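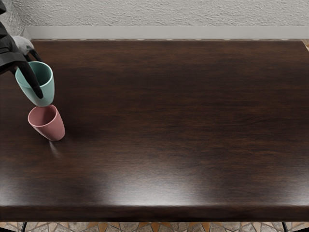 Which build do we run for the open day demo if the cup task stalls on the kiosk machine?
Load the March build from the Hulter share and restart the Tokarura service. Leave the kiosk profile as is.

Ticket: cup task stalls at approach, simulated table
Opened by: Nesma Helmy
Priority: 3
Status: open, workaround in place

Reported 9:40. During the visitor rehearsal the run halted with a planner timeout. Script is the two-cup task, teal and pink, single arm. Scene loads, arm homes, then no further commands reach the controller. Log shows 13 timeouts, all at the same waypoint.

10:15, Nesma. Restarted Tokarura only. Same halt. Cleared the planner cache, same halt.

10:50, Fadwa El Fassi. Not reproducible on my desk machine with the same seed. Kiosk CPU sits at 95 percent with the Rengifo viewer open on the second display. Please close the viewer and rerun.
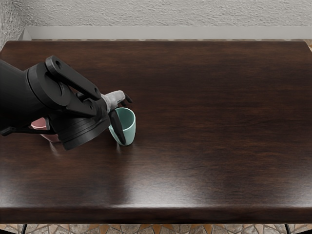

Gosov Visitor Center, Simulation Support Desk
11:20, Nesma. Viewer closed, rerun started. Gripper finger gets to the rim of the teal cup, pink cup is to the left of it behind the arm. No timeout logged at that waypoint. CPU at 52 percent.

11:35, Fadwa. Then it is load and the script can stay alone. Set the viewer to low refresh before you reopen it. If the timeout comes back, attach the full planner log and the kiosk profile, the last upload had only the tail.

13:05, Nesma. Low refresh set. Afternoon group is at 14:00, will run without the second display until then. Log to follow.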